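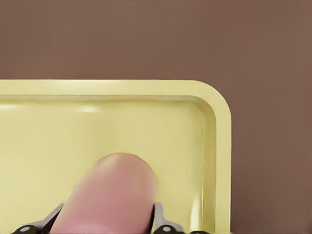

Für Renata Palma war der letzte Anstieg zu früh im Rennen, so sagte sie es am Abend im Ziel von Urkstead. Man habe nach dem Berg noch zu viele flache Kilometer gehabt, und im Gegenwind sei eine kleine Gruppe dann ohne Chance gewesen. Trotzdem wolle sie im nächsten Jahr wieder starten.

Das Straßenrennen der Frauen von Clolero nach Urkstead hat am Dienstag, 24 April 2018, Selamawit Kahsay gewonnen. Sie setzte sich im Sprint einer Gruppe von 5 Fahrerinnen durch. Zweite wurde Eglė Kairys, Palma kam auf den dritten Platz. Die Jury musste das Zielfoto ansehen, bevor sie das Ergebnis bekannt gab.

Die Strecke führte zuerst am Fluss entlang und danach über den Serrano, den längsten Anstieg des Tages. Dort griff Palma an und fuhr einen Vorsprung heraus, den das Feld lange nicht schließen konnte. Erst hinter dem Dorf Gamerbridge wurde sie von vier Verfolgerinnen eingeholt. Kairys hatte in der Abfahrt einen Defekt und bekam das Rad einer Mannschaftskollegin, deshalb war ihre Rückkehr in die Spitze eine große Leistung.

Nach Angaben der Veranstalter standen über 4000 Zuschauer an der Strecke, die meisten davon in Urkstead, wo die Schulen am Nachmittag geschlossen blieben. Bürgermeister Ojārs Kļaviņa gab in Clolero den Start frei und fuhr anschließend im Wagen der Rennleitung mit. Für den Verkehr war die Straße über den Serrano drei Stunden gesperrt.

Am Vormittag gab es auf einer kürzeren Runde eine Fahrt für jedermann, zu der sich 700 Teilnehmer angemeldet hatten. Eine Zeit wurde dabei nicht genommen.

Rennleiter Gunārs Jankauskaitė teilte mit, dass die Strecke für das kommende Jahr noch nicht feststeht. Möglich ist, dass der Serrano dann zweimal gefahren wird. Darüber soll im Dezember entschieden werden, wenn auch der Termin mit den Gemeinden abgestimmt ist.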